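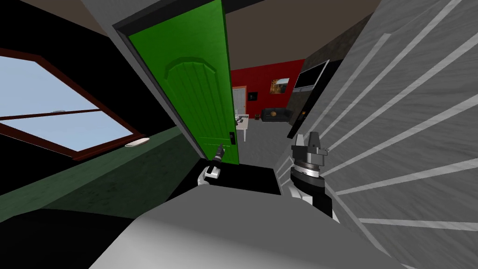 2022-11-07

I've had a Sundix subscription since October, and I've put enough evenings into it to say what I think. Sundix is a simulator for two-armed home robots. You get a set of furnished apartments, a robot model, and a browser page where you start runs and read the logs. It costs 50 dollars a month for one seat.

The apartment I use most is called Cilten. It has a green door opening onto a room with a red wall, and most of my work is about getting the robot up to that door and through it with both arms in a sensible position. The colors are loud. I got used to them, and they make it easy to tell which room you are in when the robot's view is leaning.

Setup took me two evenings. The install guide skips a step where you have to pick a gripper before loading the apartment, and if you miss it the arms load without fingers. I wrote to support and Siham Kassab answered the next morning with the right setting. She said the guide would be fixed. It hasn't been yet.

I have done almost 200 runs now. The arms move smoothly and the logs are easy to read. Contact is weaker. Door handles are fussy, and a finger that touches one at a slight angle will sometimes slide right through it. Ánh Hầu, who I trade notes with, gets the same thing in the Farah apartment, so I don't think it's my settings.

Before this I used Para, which is cheaper and faster to load. Its rooms are mostly bare boxes, though — fine for testing a reach, less useful if you want furniture and windows in the robot's view.

I'm keeping Sundix for another two months. If the handle problem is still there after that, I'll go back to Para and build my own doors.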